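Przemysław Gajewski folds for a living, or did until the guesthouse emptied out. Sixty-one beds at Cleltau, three floors, no elevator. Spoke to him by phone, April 2020, him at home with the ironing.

"Everybody asks about corners," he says. "Corners are easy. It's the top sheet that kills you."

He started at Skeltico, the laundry side, January shifts, cold as anything. Pay was bad. 3,000 pieces on a heavy day, he says, and 2,218 on the one day somebody bothered to write it down. Then housekeeping. Liked it better. "You see the whole room. In laundry you only see the cloth."

Plain sheets or patterned? No hesitation. Patterned, always, for home anyway. "White shows everything. Big shapes, stripes, you can use them. I line my fold up on a stripe and it comes out straight. My wife thinks I choose them for the color."

He folds on the bed, never on a table. Pulls the bottom sheet tight first, smooths it with the flat of the hand, then lays the small stuff out on top. Light things before dark. Pillowcases inside out untill the last minute.

And fitted sheets? Long sigh. "Roll it. Put it in the closet. Close the door."

We got on to Cárdenas, the supplier he swears by, and Etelum, which he doesnt. Thin stuff, he says, goes soft in the wrong way and won't hold a crease. He was still complaining about the hems when the iron started hissing and he had to put me down for a minute.

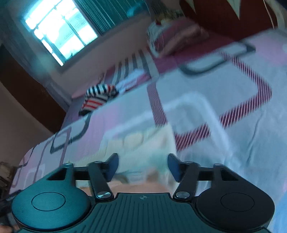

Back on the line, he'd moved on to blankets. Wool gets folded in thirds, never in half, and he keeps his on the bottom shelf. "Heavy things low. My mother did it like that, I do it like that."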